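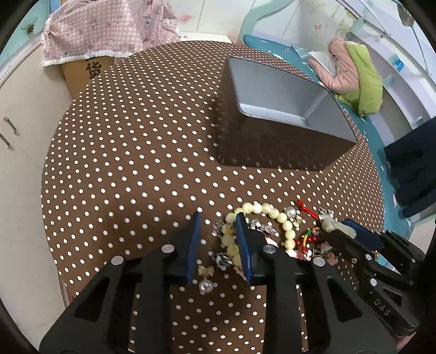
Costume jewelry on the polka dot cloth

From: Hilde Nijs
To: Biststead Neighbors list
Subject: Re: Remembering names (and what to do when you can't)

Dear Karlijn, and everyone else,

I read your message last night with my tea going cold beside me, and I have been composing an answer in my head ever since, so please forgive the length of it!

Karlijn Van Loon wrote:
> I moved to Desmet Street in July and I must have met half of
> Biststead by now. People are so friendly, and they all remember
> my name, and I can't remember theirs. Yesterday a woman stopped
> me outside the bakery and asked about my mother's hip. We talked
> for ten minutes and I had no idea who she was. It's past the
> point where I can ask. I've started crossing the street so I
> won't have to say hello, and I hate that. Does anyone have a
> method that works for an ordinary person? I bought a book that
> wants me to picture everybody as a vegetable.

First of all, please stop crossing the street. I did that myself for most of a winter when I started at Sekmont, where there were 215 of us on one site and I was at the front desk, of all places. People took me for cold. One of the women from accounts told me so years later, when we had become good friends, and I was mortified, because I had been hiding from her out of pure embarrassment. A cheerful "hello, how are you getting on?" with no name in it is perfectly fine, and most people won't notice the gap.

Second, you can still ask. I know it feels too late, but I have asked people after 3 years (yes, three, and he sang in the same choir as me) and the sky stayed up. What I say is, "I'm so sorry, I know exactly who you are and your name has gone clean out of my head." Then I say something I do remember, the dog or the new job or whatever it was. With your lady at the bakery you could say, "You were so kind to ask about my mother, and I'm ashamed to say I've lost your name." I can't imagine anyone minding that. If she does mind, well, she may have been having a bad morning.

As for methods, I never got on with the vegetables either. I tried something like it once and called a Mrs. Martin "Mrs. Marrow" to her face. These are the 2 things that have helped me:

Say the name back right away, out loud, and once more when you leave. It feels silly for the first week. If you didn't catch it, ask then and there, when it costs you nothing. I think half of my forgotten names were ones I never heard properly to begin with, since I was busy worrying about what I was going to say next.

Write it down the same day. I keep a little notebook in the drawer by the door, with the name, where we met, and one thing they told me. "Two boys, hates the wind, used to live in Lateo." I look through it before the summer supper or any other big do. My sister thinks this is rather sneaky of me. I told her it's no different from writing down birthdays, and she didn't have much to say to that, although she did go quiet in the way she has.

Oh, and bring a third person into it when you can. If you're standing with a friend and somebody comes up whose name you've lost, say "have you two met?" and let them do the work. It doesn't always come off. My husband will say "yes, of course" and then stand there smiling at me.

The other side of it is that those of us who have lived here forever could be a good deal better about saying our own names. I'm going to try. When I see somebody newish I'll say "it's Hilde, from the corner by the pump," every time, until they beg me to stop.

Do come and sit with us at the next coffee morning, Karlijn. We start at 10 and there's usually a free chair near the radiator. I have gray hair and a loud laugh, and I'll tell you everybody's name as they come in the door.

Warmly,
Hilde (Nijs, from the corner by the pump)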